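I've been meaning to write about moths for ages, and March seems to be the month for it, going by my inbox. So, wool lovers, settle in with a cuppa!

A couple of winters back I lost two good jumpers to the little brutes, plus most of a cone of Villitz two-ply that I'd been saving for a cardigan (900 grams of it, in a grey they've stopped dyeing, and yes, I'm still sore). Since then I've become a bit of a bore on the subject. My autumn routine goes like this: everything woolly comes out of the cupboard, gets a good shake on the back step, then a proper wash. Moths love skin flakes and old dinner far more than clean fibre, so the wash does most of the work. I use a capful of Rillon in a tub of lukewarm water, no rubbing, and dry the lot flat on towels.

Then it's folding. I never hang knits any more, not after what a wire hanger did to the shoulders of my Govora pullover. Sleeves in, body flat, and don't fuss if it's a bit lumpy!

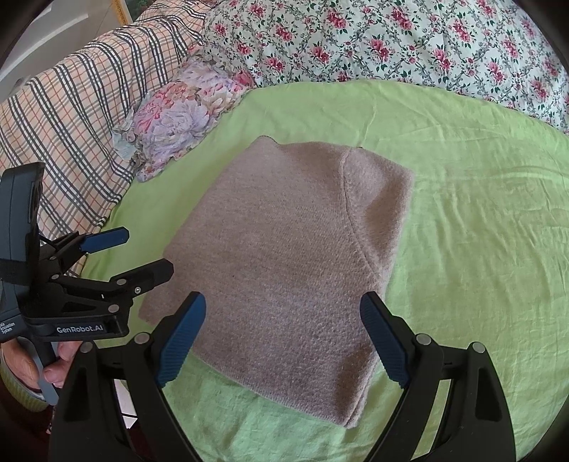 Annelies Riedl wrote in after the last issue to say that lavender bags have done nothing at all for her, and that she now puts each jumper in a zip bag and leaves it in the chest freezer for a fortnight before it goes away. She reckons she hasn't had a hole since. I'm half converted, though my freezer is mostly soup and I'd have to eat my way through some 300 serves of pumpkin first.

I'm still fond of my cedar blocks (sand them lightly every so often or they lose their smell), but I've ordered a roll of bags from Gajdoš and I'll clear a shelf on Monday. If you've got a colour of darning wool you can't find, send me a snippet and I'll go through my tins.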